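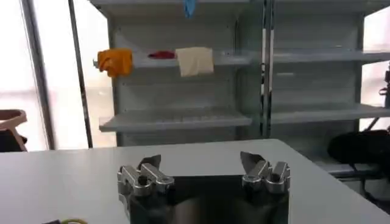 Issue 14, page 3

Water hardness in the Lorkarville supply: what changes in April

Households on the Lorkarville side of the district will be switched to the Nillton wellfield in April. The change is permanent. The old intake at Moncrieff will stay connected as a standby source and will be run for a short period each month to keep the pumps in working order.

The Nillton water is harder. Samples drawn at the wellhead over the winter averaged 14 grains per gallon, against five for the Moncrieff intake. Hardness is a measure of dissolved calcium and magnesium. It is not a health limit, and the district does not soften water before distribution. The new supply meets the same treatment standard as the old one, and the chlorine dose at the tap will stay where it is.

Most customers will notice scale first. It forms fastest where water is heated, so kettles, coffee makers and the lower part of a tank water heater are the usual places. Tank heaters should be drained of sediment twice a year on the new supply. Shut off the power or gas, close the cold inlet, attach a hose to the drain valve, open a hot tap upstairs and run the tank until the water is clear. Refill the tank fully before turning the heat back on. Owners of tankless units should check the manual for a descaling interval, as many set a shorter one for water above 10 grains.

Customers who already own a softener will need to change the hardness setting on the control head. Enter 14 and leave the other values alone. A unit left at the old setting will regenerate too seldom and pass hard water toward the end of each cycle. Salt use will go up. A household of three should expect to go through a 50 pound bag in about five weeks.

Soap lathers less in hard water. Detergent boxes generally print a separate dose for it. Spots on glassware can be reduced with a rinse aid.

During the changeover the flow in some mains will reverse, which can lift sediment from the pipe wall. Discolored water should clear within a few hours. Run a cold tap at the lowest point in the house, and hold off on laundry until it does. The mains on the Skerkico loop will be flushed first, at night, between 11 p.m. and 4 a.m. Pressure may drop during those hours.

The changeover affects 543 service connections. Of these, 524 are residential and the rest are commercial or irrigation accounts. Irrigation customers should clean the inlet screens on drip systems after flushing ends on their street. Backflow test dates are unchanged.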